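**Plovero Teach Kit** (hand guiding + remote)

Status: in stock, short lead time. Page updated February, old cable set dropped from the list.

Plovero is our kit for showing an arm a job without writing code. Two ways in. Grab the arm and walk it through the motion, or sit at the leader handle and drive it from across the room. Both save to the same take format, so you can mix them. Most shops start by hand, then switch to remote once the part is fragile or the reach gets awkward.

What you get:

- leader handle with trigger, 400 Hz readout
- wrist button for start / stop / toss the take
- foot pedal, same three functions
- Skosadier recording software, one seat
- cable set, 9 m
- mounting plate for the handle, bolts included

Arm and gripper not included. Works with most six and seven joint arms that have a torque mode. Parallel grippers are fine out of the box; suction needs the Fodor adapter (ask us, it's not on the price list yet).
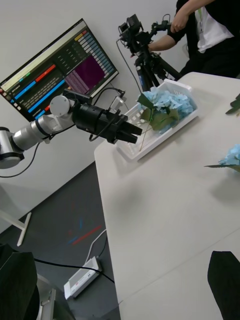
Light, bendy stuff is where hand teaching pays off. Artificial flowers, cloth, bagged parts. Stems flex, petals snag, and a scripted path won't know about it. Figure on some 60 takes for a simple pick and place with one kind of item, more if you swap containers or move things around the table. Do move things around. Takes that all start from the same spot teach the same spot.

Quick start

1. Power the arm, release brakes, check payload is set. Wrong payload = arm sinks or drifts up in your hand.
2. Plug in handle, open Skosadier, pick your arm.
3. Run the zero routine. Takes a minute or two.
4. Press wrist button, do the task at a normal pace, press again.
5. Play it back at quarter speed, hand near the stop.

Toss bad takes right away. Dont save them for later, you will forget which ones.

Known issues

- Trigger feels stiff for the first few sessions. Loosens up.
- Playback stutters if the monitor and the recorder share a weak machine. Use a seperate one or turn off the live plots.
- Clerkeck arms need firmware 18 or newer for hand guiding. Remote mode is ok on older.

Spare triggers and pedals ship alone, no need to return the whole kit. Loaner handles for repairs, if we have one free.

Quotes, adapter questions, fit checks: Nele Wendt, sales desk. Send the arm model and a note on what you're picking up.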